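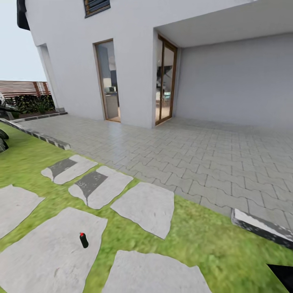
Gaspard Royer: I still don't believe the number. 17 misses out of 100 on grass and almost none on paving, same policy, same house? Either the grass contact is wrong or we're measuring the wrong thing. Please don't put this in the results table until someone has ruled out the first.

Reply, same ticket

Fair. Reopened. Status back to "investigating", owner is me. Putting everything in one place because half of it was in chat.

What we're testing: fetch task, outdoor set, small bottle as target, start pose on the lawn. Claim in the draft is that training in the simulated gardens carries over to ground the policy hasn't met. So if the ground itself is broken in sim, the claim goes with it.

Setup
Sim: Lolik, April 2022 build
Policy: Brola, the checkpoint from the February runs, not retrained
Scene: white house, patio, lawn with stepping stones
Episodes: 100 per start area, 40 seconds cap each
Target: black bottle, red cap, upright on the big stepping stone

Log

1. Re-ran the lawn set with the same seeds. 17 misses again, same episodes. So at least it repeats.

2. Went through the misses by hand. Nearly all the same story: base drives up OK, stops, arm goes down, fingers close short of the bottle. It doesn't knock it over. It just grabs air and then sits there til the cap runs out.

3. Swapped the lawn friction for the paving value. No change. Same misses. Gaspard, this was your first guess, sorry.

4. Turned off the lawn bump map. No change, it's only a texture, the collision mesh under it is flat. I'd forgotten that. Lost a morning.

5. Checked the collision mesh for the stepping stones. They are irregular shapes in the render. In the collision layer each one is a plain box. Top of box sits higher than the visible stone.

6. Which means the bottle rests on the box, and gets drawn floating a hair above the stone. You can't really tell by eye. The depth channel can, it reads the drawn stone, not the box. Plane fit puts the ground too low and the grasp point gets shifted along the view ray.

7. Paving has no separate boxes, one slab for the lot, drawn and solid at the same height. Explains why it looks fine there.

Gaspard Royer: So it was never grass.

Not grass. Stones. The lawn starts are the ones with the bottle on a stone, I labelled them by where the robot stands, that's on me. Renaming the sets in the sheet now — "stone target" and "paving target".

Gaspard Royer: Then a hard-edged test please. Move the bottle off the stone on to the grass, robot start unchanged. If you're right the misses go away. And do the reverse, put a bad box under one patch of paving.

8. Bottle on grass, lawn start, 100 episodes. 2 misses, both are the arm timing out, not the short grab.

9. Bad box under the paving, offset copied from the big stone. Short grabs came back. Not as many but the same look to them.

Good enough for me.

Fix
Swai export script was rounding any static mesh under a size limit to its bounding box. Limit was set for indoor clutter, nobody had changed it for gardens. Turned it off for anything tagged ground. Stones now get their proper outline and height.

Checked the other outdoor scenes for the same thing. 122 meshes affected in total, mostly edging and small steps. All re-exported. Bonevetti scenes not touched, they come through a different exporter, have looked at a couple and they seem OK but not checked properly.

After the fix
Stone target, same seeds, same checkpoint: 3 misses. Paving target: unchanged, as it should be.

What this does to the draft
— the ground transfer paragraph has to be rewritten, we were half explaining a bug
— old lawn figure comes out of the table. I'd like to keep it in the appendix next to the fixed one
— the depth noise ablation used the same stones, needs a re-run before anyone quotes it

Gaspard Royer: Agree on the appendix. Give both numbers and the mesh offset. And say which checkpoint, last time a reader had to write in and ask.

Will do. Ablation is queued, goes on the big machine tonight. Leaving this open until it's back and somone has been through the Bonevetti set.

Labels: sim, contact, outdoor, paper-blocker
Status: fix merged, waiting on re-run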